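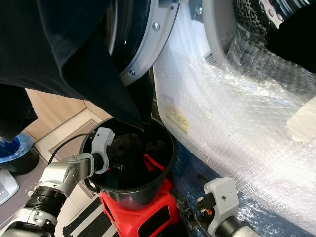

세탁기 앞 작업, 왼쪽 그리퍼가 검은 통 테두리에 걸려 있는 상태

가사작업 로봇 안전수칙 초안, 의견 받습니다
작성자: 건조대밑

Stolex 쪽 양팔 작업 수칙을 우리 쪽에 맞게 고치는 중입니다. 세탁물 항목만 먼저 올립니다.

1. 통을 잡은 팔은 천이 드럼과 통 사이에 걸쳐 있는 동안 움직이지 않는다.
2. 끈이나 고리가 달린 세탁물은 사람이 먼저 골라낸다.
3. 팔 바깥으로 나온 케이블은 작업 전에 고정 상태를 확인한다.
4. 한 회차는 세탁물 17점까지로 한다.

---
너트풀림
2번부터 안 지켜지고 있는데요. 사진 통 안에 빨간 끈이 고리 모양으로 보입니다. 그리퍼 손가락이 저런 데 들어가면 어떻게 되는지 다들 아실 텐데. 문서에 쓴다고 현장이 바뀌나요.

---
건조대밑
지적 맞습니다. 다만 초안이라 아직 현장에 적용된 문구는 아닙니다.

---
kilen_user2
Kilen 쓰는 사람인데 2번은 반대요. 사람이 다 골라낼 거면 로봇을 왜 씁니까. 끈 감지되면 멈추게 하는 게 맞죠.

---
너트풀림
감지를 믿으세요? 우리는 Nondberg 평가표로 200회 돌려봤는데 어두운 천에 검은 끈이면 그냥 지나갑니다. 빨간 끈이야 잘 잡겠죠. 데모에는 꼭 그런 것만 나오고.

---
kilen_user2
그건 그쪽 설정 문제일 수도 있잖아요. 조명 조건도 안 적고 200회라고만 하면 저도 할 말 없습니다.

---
너트풀림
조명은 천장등만 켰습니다. 집에서 쓸 물건이면 그게 기본 조건 아닌가요.

---
모서리보호대
끈보다 바닥이 더 걸립니다. 바닥에 남색 천인지 방수포인지 깔려 있고 줄무늬 매트도 있네요. 세탁기에는 뽁뽁이가 덮여 있고요. 수칙에 바닥이랑 포장재 얘기가 한 줄도 없는 게 이상합니다. 팔만 규정하면 뭐 합니까.

---
건조대밑
5번으로 넣겠습니다. "작업 반경 안의 깔개와 비닐은 고정하거나 치운다." 이 정도면 될까요?

---
모서리보호대
"고정"이 무슨 뜻인지부터 쓰세요. 테이프 한 줄 붙이고 고정했다고 체크하는 사람 많이 봤습니다. 누가 확인하는지도요.

---
ortner재직아님
Ortner 문서에는 확인자 2명 서명란이 있습니다. 근데 둘 다 같은 사람이 서명한 걸 봤어요 ㅋㅋ 서명란 늘리는 건 별 의미 없다고 봅니다.

---
kilen_user2
4번 17점은 근거가 뭔가요? 양말 17점이랑 이불 17점이 같나요?

---
건조대밑
Stolex 수칙에 있던 숫자를 그대로 가져왔습니다. 근거는 원문에도 없었습니다.

---
너트풀림
그럼 빼세요. 근거 없는 숫자 하나가 있으면 나머지 조항도 안 읽습니다. 무게로 다시 쓰든가, 통 테두리를 넘지 않게 담는다고 하든가.

---
건조대밑
4번은 일단 삭제하고 통 높이 기준으로 바꿔 보겠습니다. 2번은 양쪽 안을 다 적어서 일요일에 수정본 올릴게요.

---
모서리보호대
5번 문구도 그때 같이 봅시다. 지금 문장으로는 찬성 못 합니다.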